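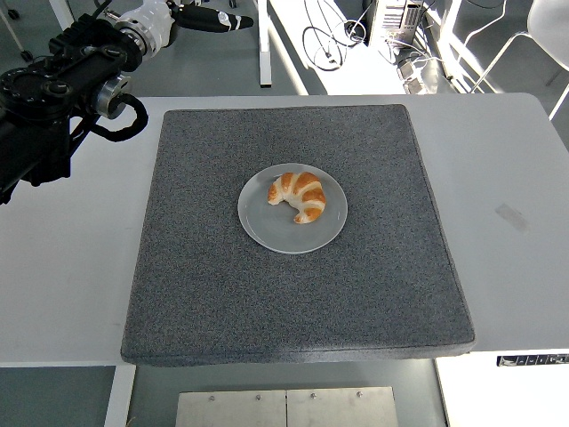
FOR IMMEDIATE RELEASE

Ballier Opens Equipment Planning Service for Bakeries and Cafes Looking at Robot Arms

October 1, 2019

Ballier, the food service equipment planner, today opened its Counter Automation Planning service to independent bakeries, cafes and small catering kitchens. The service covers the part before the purchase order. Budget, floor space, power, cleaning, staff hours. Fixed fee, written report, no obligation to buy anything from anyone.

Bookings open now. First site visits in November.

What it is

A planner comes to the shop, measures the counter and the aisle behind it, watches one full morning of service and goes through the last year of equipment bills with the owner. Eight working days later the owner gets a report. The report says what an arm could take on at that counter, what it would cost over the life of the machine, and what would have to change in the room first. Sometimes the answer is wait a year. The fee is the same either way.

The service was worked out over a trial at Khondokar, a bakery and cafe group that wanted to know if plating and handing off pastries could be done by an arm during the morning rush. Single item, single plate, one spot on the counter. A croissant on a flat plate is a fair test for a bakery. The shape is uneven and the crust flakes. It also has to look good when it gets to the customer.

Khondokar asked for a budget first and a machine second. That order of doing things is now the basis of the service.

What owners leave out of the budget

Ballier planners reviewed 162 equipment quotes that bakeries and cafes had sent in over the trial period. Most listed the arm and the gripper and stopped there. The report adds the rest:

- Table or stand. Arms need a surface that does not rock. A lot of existing counters fail this.
- Gripper fingers. Food contact parts wear and get swapped. Budget for spares from the first day, not the second year.
- Pads and plate rests. A cushioned surface under the plate is cheap, but it has to be cleaned or replaced on a schedule, and somebody has to own that job.
- Cable routing. Loops on the floor are fine in a workroom. They are not fine behind a counter with people carrying trays. Channels and covers go in the quote.
- A computer, and a place to put it away from flour and steam.
- Outlets. Older shops often need an extra circuit.
- Lighting. Strong window light at one end of a room and shade at the other can give a camera trouble, blinds may be enough.
- Training hours for the opening crew, paid.
- Service visits, travel included.

The planning worksheet has 70 lines. Owners can ask for a copy without booking a visit. It is long, but most shops will leave a good number of lines blank and thats fine.

Lease, buy or share

The report prices each arrangement side by side. Buying outright suits shops that plan to stay put. Leasing costs more over the full term but keeps the repair risk with the lessor, depending on the contract — read the clause on gripper parts, it is often excluded. Sharing one unit between two locations has been asked about many times. Ballier does not recommend it for counter work. Moving an arm means setting it up again every time, and the hours add up fast.

For lease contracts, planners will mark up the draft and send it back with questions for the lessor. Included in the fee.

Working with Rurnalar

Shops that go ahead after the report can take it to any supplier. Ballier has also signed a working agreement with Rurnalar, which builds tables, stands and cable channels for small kitchens. Rurnalar will quote straight from the Ballier report with no second site visit. Saves a couple of weeks. Ballier does not take a commission on these orders and owners are free to get other quotes, and should.

Price and booking

The planning fee is $2,000 per location. Covers the site visit, the morning of observation, the written report and one follow-up call after the owner has read it. Travel within the Drorent area is included. Outside Drorent, travel is billed at cost and agreed in writing before the visit.

Groups with more than one shop should book the busiest location first. The worksheet carries over and later locations usually need a shorter visit, priced on request.

What to have ready for the visit:

- A floor plan, hand drawn is OK
- Equipment invoices for the past year
- A list of the items sold most before 10 a.m.
- Samples of the plates, trays and boxes now in use
- The lease for the premises, if changes to wiring or flooring need the landlord's approval

Plates matter more than owners expect. Rim height, weight, finish. A thin raised rim and a flat center is one case, a deep bowl is another, and a shop with five kinds of plate will be asked if it could live with two. Please do not buy new plates before the visit.

Cafes still deciding

Not every shop has the volume. The report includes a break-even page with the shop's own numbers on it, plain arithmetic, with the wage figures the owner supplies. If the break-even date falls after the expected life of the machine, the report says so on page one.

Planners will also look at simpler equipment. A better display case, a second oven timer or a longer pass shelf can fix the same bottle neck for far less money, and the report will list these first where they apply.

Workroom visits

Owners who would like to look at an arm and table before booking can arrange a visit to the Ballier workroom in Drorent. Weekday afternoons, by appointment. Bring your own plates and a few of your own pastries if you can, day-old is fine. Staff are welcome, and it helps if the person who runs the morning shift comes along.

About Ballier

Ballier plans equipment purchases for bakeries, cafes and catering kitchens. Ovens, refrigeration, counters and now counter automation. The company is based in Drorent and does not manufacture or resell equipment.

Press contact

Ballier press desk, Drorent. Copies of the planning worksheet and a sample report, with prices removed, are availible to trade press on request. Interviews with the planning team can be set up for any afternoon before the November visits begin.

###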